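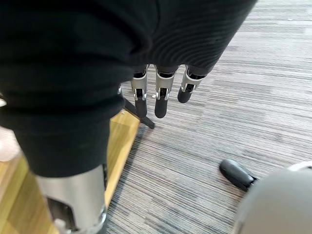
A reader in Dirnton wrote in after my last post to say that I had the college grant backwards: the money follows the student only until the census date, and after that it follows the course. I have now been through the funding rules again and the reader is right, so the calculation needs redoing.

The old method was simple. A college reported its full-time students in February, the region multiplied that number by a flat rate, and the grant went out in two payments. Under the new rules each course has a band, and the band sets the rate. A student on a classroom course brings in 1051 a term. A student on a workshop course brings in 1150. The difference is 99, and it is meant to cover materials, technician time and the smaller group sizes that workshop teaching needs.

I don't think it does. Sustau College publishes its costs by department, and the most recent table puts the yearly cost of a workshop place at 3784. Three terms at the workshop rate come to 3450. That leaves a gap of 334 per student per year, before any building costs, which sit in a separate line and are not split by department. The classroom places come out slightly ahead, so in effect the classroom courses are paying for the workshops. There is nothing improper in that. Colleges have always moved money between departments. But it means that a college with a large workshop intake has less to move, and Sustau has a large workshop intake.

The census date makes this worse. A student who changes from a classroom course to a workshop course after the count is funded at the classroom rate until the end of the year. The college carries the extra cost. A student who moves the other way produces a small surplus. I can find no published figure for how many students move in either direction, and the region's own note on the scheme does not mention transfers at all.

Two other points from the rules that I missed the first time:

Part-time students are counted by hours taught, and the hours are rounded down to the nearest 5. For evening courses this matters a good deal, as many of them run just under the next step.

Courses shared between two colleges are funded through whichever one holds the enrolment. The Lukáč site in Dirnton teaches the second half of a course that enrols at Markari, and so gets nothing directly. It has to invoice.

I have corrected the spreadsheet linked from the previous post. The tab for part-time students still uses the old rounding and should be ignored until I have replaced it.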